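January, gone 11 at night

Tired. Should be asleep but if I don't write it down now it'll be gone by breakfast, like the whole of last week.

Choir again. Second rehearsal since the break and we sound like we've all had colds, which we have. Kagiso handed out the new piece, the Ghiță one, nine pages, Romanian words with the sounds pencilled in underneath by Sebastian in writing only Sebastian can read. I'm on second alto. Spent most of page 4 singing the wrong line quite loudly. Felt marvellous until it didn't.

The high bit goes to Petra, obviously. Fine. She can have it. (Not fine, a bit cross, will get over it by the weekend.)

Walked home the long way past the bakery to calm down. Freezing. Somebody's left their Christmas tree on the wall outside number 222 with the tinsel still on, been there days. Bought chips. Ate them out of the paper with my gloves on, which is now a glove problem.

Mum rang while I was still chewing. She's decided on Lullum for Easter, the cottage with the bad oven, and wants to know by tomorrow who's sharing with who. I said I'd ask. I have not asked. Also she wants her cake tin back and I'm faily sure it went to the jumble sale. 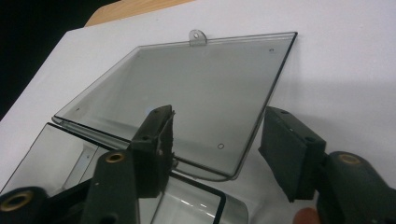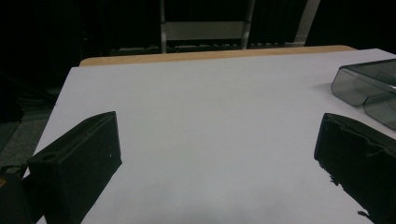

Rang Sebastian after to ask about the vowel in the second verse, the one that's like saying "uh" while being told off. He made me do it down the phone until the neighbour's dog joined in. Think I've got it. Stood at the sink going uh, uh, uh over the washing up. He says his gran sang this one while plucking chickens and never once worried about breathing marks, so could we all please stop asking him about breathing marks.

Concert's in 9 weeks. Kagiso says that's plenty. Kagiso said that in the autumn too and we ended up doing the last carol in unison with our eyes shut.

Things for tomorrow. Cough sweets. Ring the dentist, really ring them this time. Tell Mum something about the tin. Black trousers to be let out, or bought again, depends how brave I am with the tape measure. Find pencil. Ask Petra for a lift and be nice about it.

Radiator in the bedroom is knocking agian, two knocks then a gap, almost the rhythm of the bit we kept getting wrong on page 6. Lay there counting it in before I gave up and got the diary out.

Left foot like ice. Going to find the other sock.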